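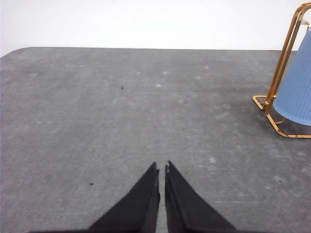
Grey tabletop, black fingers

About Borbély Basketball

We're a youth basketball club in Fleltau, and we love this game to bits! Bianka Halász started us off with one evening session and a bag of borrowed balls, and we now have 200 players on the books, from under-nines right up to the under-eighteens.

Everyone trains twice a week. The younger groups play a lot of small-sided games (three against three, plenty of touches, plenty of noise) and the older ones move on to proper team defence, reading screens and making the extra pass. We run 8 squads in all, and every one of them plays league fixtures from September until the spring.

Bianka Dudás looks after our under-sixteens and under-eighteens. She played point guard for years and is very keen on footwork, as anyone who has done her Thursday-style ladder drills in the middle of winter will tell you! Her older group reached the semi-finals of the Jilora Cup last season and lost by a single basket after two lots of overtime. What a night that was, and what a crowd – 784 people in the hall, our biggest ever.

In July we hold the Pumix Summer Camp, open to members and non-members alike. Mornings are for shooting and ball handling, afternoons are for matches, and on the last day the coaches take on the campers (the campers are getting rather good at winning this). The long-running team target is 1,000 made free throws by the end of camp, with the tally kept on the wall by the door.

New players can join at any point in the season and the first two sessions are free. Bring trainers, a drink and a T-shirt you don't mind getting sweaty. Doors open at 5.30pm, and parents are welcome to stay and watch from the balcony.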